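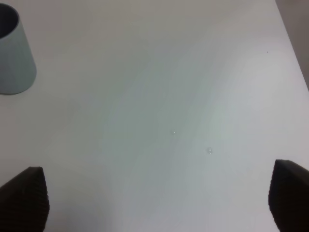 Matt cup, pale blue-grey, on a white table top.

Drinking vessels at Naltcombe: sorting, washing and disposal

Naltcombe site newsletter, 2018-02-25

The kitchen on the upper floor of Windden House now handles four kinds of drinking vessel: reusable cups, glasses, disposable paper cups and plastic bottles. Each has its own route once the drink is finished. The routes were set out on the old notice by the sink, which has been taken down. The text below replaces it.

Reusable cups

Riis cups hold 400 ml to the brim and 200 ml to the line moulded inside. They go in the upper rack of the dishwasher, rim down, on the standard programme. The intensive programme should not be used, as it dulls the outer finish. Coffee staining on the inside can be removed with a level teaspoon of bicarbonate of soda in warm water, left for ten minutes and rinsed twice. Scouring pads leave marks on a matt surface and should be kept for the pans.

Cups with a chip in the rim are withdrawn. Place them in the grey crate under the counter and do not return them to the shelf.

At the end of a meeting, sort the vessels on the table before carrying anything to the kitchen. Set them in a single row with space between them. Bottles, paper cups and washable items can then be lifted in separate trips, and a part-full glass is less likely to be knocked over by a sleeve. A clear glass on a white table is easy to miss.
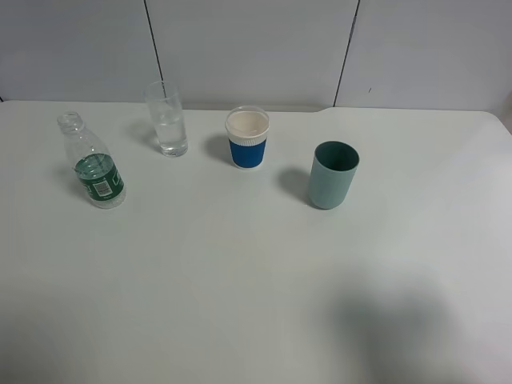
Glasses

Empty any remaining water into the sink, not into the plant pots. Glasses go in the lower rack, spaced so that no two touch. Straight-sided tumblers should not be stacked, wet or dry. A stuck pair must not be forced: stand the lower glass in warm water, fill the upper one with cold, and wait.

Limescale shows on the base first. A short soak in diluted white vinegar clears it.

Paper cups and lids

Lid and cup are separated. The lid goes in the plastics bin after rinsing. The cup goes in the tube collector supplied by Ultimex, which takes cups only, upside down and empty. Liquid left in a cup runs down the tube and soaks the rest, and the full load is then refused. The November collection came to 511 cups. Sleeves and stirrers go in general waste.

Bottles

Empty the bottle completely. Leave the label on; it is removed at the sorting plant. Caps may be screwed back on if they are to hand, and a bottle without one is accepted in the same bin. Crush lengthways only.

Faults with the dishwasher or the tube collector should be reported on extension 2595. 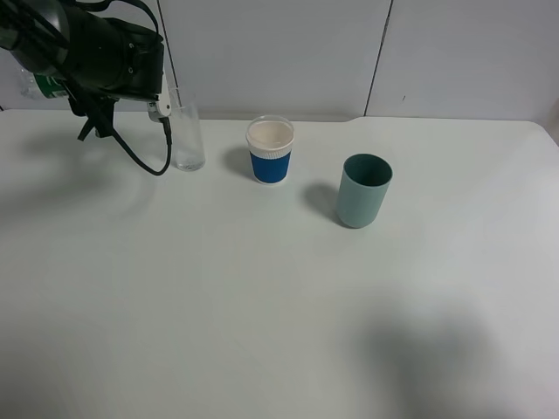

Emmanuel Bakilana writes that the paper cup tube is too narrow for the large size sold in the lobby, and that these end up on top of the collector with their lids still on. He asks for a second tube in the wider diameter, fitted to the left of the existing one, and for the lid instruction to be repeated at eye level.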